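Why Is the Bottle So Hard to Open?
Kids' Question Desk, Nestness
Sep 10, 2022

People will tell you all kinds of things about bottle caps. Run it under hot water. Tap it on the counter. Hold your breath and twist. Some of that advice works, some of it is nonsense, and most of the people giving it have never checked. So let's check.

A screw cap is a ramp that has been wrapped in a circle. Look at the neck of an empty bottle and you will see a raised line going around it. That line is called a thread. The inside of the cap has a matching one. When you turn the cap, its thread slides along the ramp and the cap moves up or down. One full turn is 360 degrees, but plenty of caps come off with less than that.

So what holds the cap still? Mostly friction, the rubbing force between two things that touch. The tighter the cap is pressed down, the more friction there is. Sticky stuff like syrup or honey can dry in the thread and act a lot like glue. If that is the trouble, warm water may really help, because it softens the sugar. If there is nothing sticky in there, I wouldn't expect as much from it.

Then there is your grip. A cap and a bottle have to turn in opposite directions, or one has to stay put while the other turns. If both go around together, you can twist all day and get nowhere.

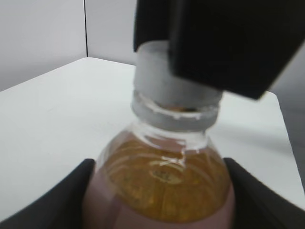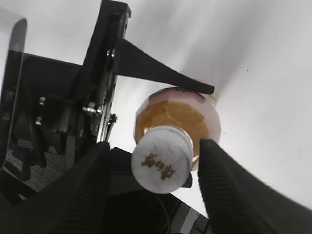 Two amber fillings, each held in a bottle with a cap.

Why do some bottles have a ring under the cap?

The ring shows whether the bottle has been opened before. On many new bottles it is joined to the cap by tiny bridges of plastic. The first time someone twists the cap, the bridges snap and the ring stays behind on the neck. That little crackle you hear is the bridges breaking. Don't trust the ring too far, though. It can't tell you if the food inside is old, so read the date as well.

Now, about tapping the cap on the counter. Fans say it "loosens the seal." Maybe, if dried sugar is stuck in the thread and the knock cracks it. With a glass bottle it is a bad idea anyway — chipped glass and breakfast do not mix.

A better test is one you can do yourself. Take an empty plastic bottle and close it firmly. Try to open it with dry hands. Close it again just as firmly and try with a little dish soap on your fingers. Then rinse, dry off, and try with a rubber glove. Which was easiest? Do it three times each before you decide, because one try doesn't prove much.

And if a grown-up says they "loosened it for you," ask them how they know.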